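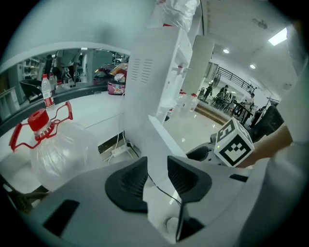 Micrometeorites fall on every roof, and with a bit of patience you can find a few in the dust from your own gutters. The best time to collect is after a dry spell, when the dirt is loose and easy to scoop. You will need a trowel, freezer bags, a strong magnet, a fine kitchen sieve and plenty of clean water. A large clear plastic jug with a screw cap and a carrying handle is good for the water, as you can see at a glance how much is left.

Choosing a roof

Large, flat or gently sloping roofs work best. Stay away from any roof near a foundry, a welding shop or a railway line. Sparks from metalwork make tiny round beads that look very much like the real thing. My first batch came from a garage in Nusden, next to a body shop, and was useless. The second, from a school roof in Rostlow, was much better. Get permission first and don't work at height alone.

Washing the dust

1. Tip 2 cups of dust into a bucket and cover with warm water and a drop of washing-up liquid.
2. Stir, let it settle for a minute, then pour off the cloudy water. Do this 3 times.
3. Spread what remains on a baking tray and dry it in a low oven for 40 minutes.
4. Sieve it and keep only the fine part.

Sorting

Put the magnet inside a freezer bag and pass it slowly over the dry dust. Turn the bag inside out over a dish to release the grains. Most micrometeorites contain some iron, so they will be in this pile, along with a lot of ordinary grit.

Look at the grains under a microscope, a little at a time. You want rounded particles with a fine pattern on the surface, like frost or fish scales. Perfectly smooth, shiny balls are usually industrial. Pick up anything promising with a damp wooden cocktail stick and put it on a labelled slide. Teresa Simões checked my slides and threw out all but two.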